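Color for People Who Cook, Sew and Paint Their Own Kitchens
Notes for week two: why colors change when you move them
Ayanda Khumalo, Brandville Evening School

Hello again! Several of you asked me to write up what I rambled through last time, so this is the long version, with the bits I skipped when the projector gave up. Bring it with you, scribble on it, and please do the little home exercise at the end before we meet. 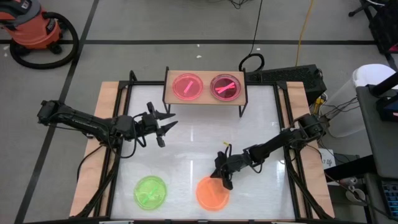
Reading: 1310 words with the appendix (the appendix comes on paper, in class)

Let's start with the thing that bothers most people first. You buy a cushion in a store, you love it, you get it home and it's a different cushion. Same fabric, same dye. What changed is the light falling on it and the colors sitting next to it, and those two are the whole subject tonight.

Light first. A color is what's left after a thing has soaked up part of the light that hits it. A red sweater soaks up most of the blue and green and sends the red back. If there isn't much red in the light to begin with, the sweater has very little to send back, and it goes dull and brownish. Old street lamps used to do this to parked cars. I once spent 15 minutes hunting for my own car outside the station in Senden, and I'd walked past it twice (it's green, and it looked like mud).

Lamp boxes usually give you two numbers to look at. One is the color temperature, which tells you if the light leans yellow or leans blue. The other is the color rendering index, and people skip it, which is a pity. It tells you how faithfully the lamp shows colors compared with a reference light. Two lamps can look the same shade of white and still treat your red sweater very differently! 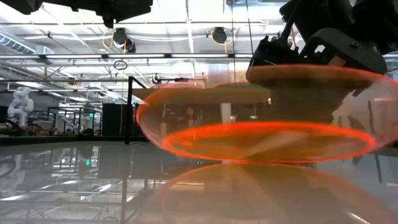

Now, see-through colors. Everything so far was about surfaces that bounce light back, like wool or wall paint. Colored glass, thin plastic, cough syrup and a slice of blood orange also let light pass through, and the color builds up with thickness. Pour cranberry juice into a narrow glass and it's pink. Pour the same juice into a deep jug and it's nearly black in the middle. Watercolor works this way too. The light goes through the paint, hits the paper, and comes back through the paint a second time. That's why a clean white paper matters so much, and why I get so grumpy about the yellowish pads.

Then there are fluorescent colors, the highlighter pens and safety vests. They take in light of one kind, some of it ultraviolet that we can't see at all, and give it back as a color we can. So you get the ordinary reflected color plus an extra helping on top, and that's how they end up looking brighter than the white page next to them. Daylight has a fair bit of ultraviolet in it and most indoor lamps have very little, so a vest that shouts at noon can be rather tame in your hallway.
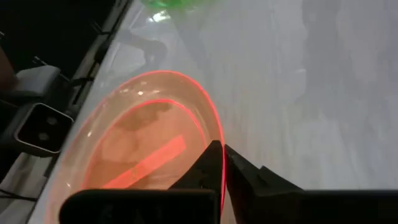
Why does my gray wall look blue?
Because of what's next to it, most likely. Your eye judges a color against its neighbors, and a gray beside warm orange wood gets pushed toward the opposite, a cool blue. Try a sample with a little more yellow in it and look at it against the wood, never against the white of the paint card.

This pushing has a name, simultaneous contrast, and you'll see it everywhere once you know. Butchers put green paper leaves around the meat to make it look redder. Tailors know that a black suit looks browner next to navy. My aunt in Debnath dyed 20 napkins to match a tablecloth, and they matched beautifully in the basket and not at all on the table, poor woman. She still has them. 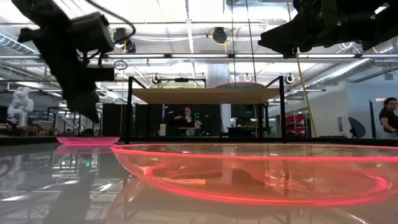 There's a slower version as well, where your eye gets tired. Stare at a red square for half a minute, then look at a blank wall, and a greenish square floats there for a while. Surgeons' gowns are often green or blue, and one reason usually given is that staff look at red for hours and those ghost patches bother them less against a greenish cloth.

Home exercise. Cut two small squares from the same piece of gray card. Lay one on something orange and the other on something blue, side by side, and write down what you see. Do it by a window in the morning and again under a lamp at night. Then swap the squares over. Four short notes is plenty, and spelling doesn't count.

Next time we mix paint, so wear something old. Aprons are in the tall cupboard, brushes are on me.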